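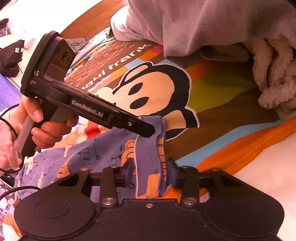
Printed blankets and cloths are harder to fold square than plain ones. The eye follows the print, the print is often off grain, and the fold ends up parallel to a row of figures when it should be parallel to the edge. The method on this page ignores the print until the last step and works from the hem. A patterned piece with a visible line of stitching is the easiest kind to learn on: the periwinkle-blue fabric with the orange blocks has a hem sewn in white thread, and the white can be followed with the eye down its edge. The orange stripe with white top-stitching on the "paul frank" textile under it gives a similar line to work from. Where the hem thread matches the cloth, follow it by touch.

The instructions cover single-layer printed cloths, lined or quilted printed blankets, and fleece. Fitted sheets are on a separate page.

Terms used

Hem: the turned and stitched edge.
Selvage: the woven edge of the cloth, left as it is or turned into a hem.
Leading corner: the corner in your dominant hand.
Face: the side with the stronger print.
Fold edge: the closed side of a folded piece. Everything on a shelf is stored with this side out.

Surface

Use a bed or a table wider than the piece is after its first fold. A large printed blanket makes a good base if the table is slick, as the small piece on top will not slide. Lay the base flat and smooth it from the center to the sides before anything goes on it. A crease in the base will show up as a ridge in the work and will throw the second fold off.

Move unfolded items to the far side of the surface. Fleece in particular should be kept off the working area. It drags on lighter fabric and leaves lint on dark prints.

Sorting before folding

Separate by thickness first, then by size. Color and print do not matter at this stage. Three groups are enough for most households:

– thin single-layer pieces
– lined, padded or quilted pieces
– fleece and other pile fabrics

Anything damp at the hem goes back on the line or in the dryer. Hems have several layers and dry last, so check them separately from the body of the cloth by pressing the corner between finger and thumb. A corner that feels colder than the middle is not dry.

Finding the true edge

1. Pick up the piece by any hem, well away from a corner. Pinch only the hem. If the pinch takes in body fabric as well, the piece will hang at an angle.

2. With the other hand, take hold of the same hem farther along and slide outward until you reach a corner. Keep that corner. It is now the leading corner.

3. Return to the first pinch and slide the other way to the second corner.

4. Let the piece hang. The lower hem should be level. If it slopes, one of two things is wrong: you have a long side in one hand and a short side in the other, or the piece was cut out of square. Turn it a quarter turn and test again.

5. If it still slopes, it was cut out of square. Fold it by the two long hems and let the short ends disagree. The difference will be hidden inside the final fold.

For two people, each takes one corner of the same short side first. The second pair of corners is found by sliding along the long hems, both people moving together. Grabbing diagonally opposite corners and trying to untwist the cloth afterward takes longer.

Folding thin printed pieces

1. Lay the piece face down with a long hem toward you. Smooth from the center outward with a flat palm.

2. Lift the far hem at both corners and bring it to the near hem. Set the far hem on top of the near hem, stitching over stitching. Ignore the print. On many printed cloths the pattern runs off at a slight angle and the rows will not line up.

3. Run a thumb along the new fold edge, once, without pressing hard. A heavy crease in a thin printed cloth can leave a pale line in the ink after long storage.

4. Bring the left side to the right side, again hem to hem.

5. Fold in thirds toward the closed side. The last third carries all the raw differences in length and should be turned under.

6. Flip the bundle. The face of the print is now outside.

A cloth with one large motif, such as a cartoon face, can be shifted before step 5 so that part of the motif lands on the front of the bundle. This makes the piece easy to pick out on a shelf. Move the fold line by no more than the width of the hem. Larger shifts make the bundle lopsided and it will lean.

Folding lined and padded pieces

Padded pieces resist a third fold. Use halves only, and stop when the bundle will no longer stay closed by itself.

1. Lay the piece face down and check that the lining has not moved inside the cover. Hold the hem on one side and pull gently from the opposite side. Shake out any lump before continuing.

2. Fold in half the long way, hem to hem. The upper layer will come up slightly short on thick pieces. Do not stretch it to match. Center the shortage so that it is equal at both ends.

3. Fold in half the short way.

4. Press the air out with both forearms, working from the fold edge to the open edge.

5. Fold once more only if the bundle stays flat for a slow count of five.

Borders and stripes near the edge are useful here. When a stripe has its own top-stitching, treat that line as a second hem and check that it lies parallel to the fold. On a wide padded blanket it is a better guide than the outer hem, which tends to ripple after washing.

Folding fleece

Fleece has no crisp edge and will not hold a crease, so it is rolled. Fold it in half the long way, fold in half the long way again, and roll from the end with the closed corners. Keep the roll firm at the start and looser toward the end. Cream and other light fleece should be rolled with the pile inside if it shares a shelf with dark prints.

The throw used to write this section is a Clilten, labeled 143 x 200 cm. Folded twice the long way and rolled, it fits a standard closet shelf with the roll end facing out. The smaller Pyo fleece needs one long fold only. Other throws may differ; test one before doing the whole pile.

Label and hem check

Folding is a convenient time to look at the stitching. The following faults are worth stopping for:

– a skipped stitch at a corner
– thread standing in a loop off the surface
– a hem that has rolled to the back
– needle holes with no thread in them

Set the piece aside and repair it before it goes on the shelf. Snip loops only after securing the thread on both sides, otherwise the hem will run. A rolled hem can be pressed flat from the back with a warm iron and a cloth between the iron and the print. Do not iron directly on printed lettering or on any area that feels rubbery.

Washing before long storage

Turn printed pieces face inward, wash cool, and take them out of the machine when the cycle ends. Ink that has been folded on itself while wet can stick. For drying, hang by the hem with the clothespins on the stitching. Pins placed on single-layer fabric leave a bump that shows in the finished fold.

Fleece is washed apart from everything else. No fabric softener.

Shelving

Stack thin pieces no higher than a hand's length and turn alternate bundles end for end. This cancels the difference in height between the closed and the open side. Padded pieces go under thin ones. Rolls go on their own shelf or in a bin.

An Evivia wire shelf needs a liner or the bottom bundle will take the pattern of the wires – a sheet of plain cardboard is enough. Solid shelves need nothing.

Troubleshooting

Bundle fans out at the open side. The first fold was made to the print and not to the hem. Open it to the first fold and redo from there.

Corners form a staircase. The layers slid during smoothing. Smooth with the palm flat and lift the hand between strokes.

One end thicker than the other. The piece is out of square and the surplus has gathered at one end. Reverse the direction of the thirds.

Cloth twists while hanging. The two hands are holding different hems. Lower it to the surface, find one line of stitching, and follow it from corner to corner before lifting again.

Fleece roll opens on the shelf. The start of the roll is too loose. Reroll, or place it with the loose end underneath.

Print hard to recognize when folded. Flip the bundle, or refold with the motif shifted as described under thin pieces. If neither works, fold a corner tab outward – a triangle the width of two fingers – and leave it showing on the shelf side.

Posted in June by the Luvora linen desk
Filed under: Laundry & Linens > Folding and Storage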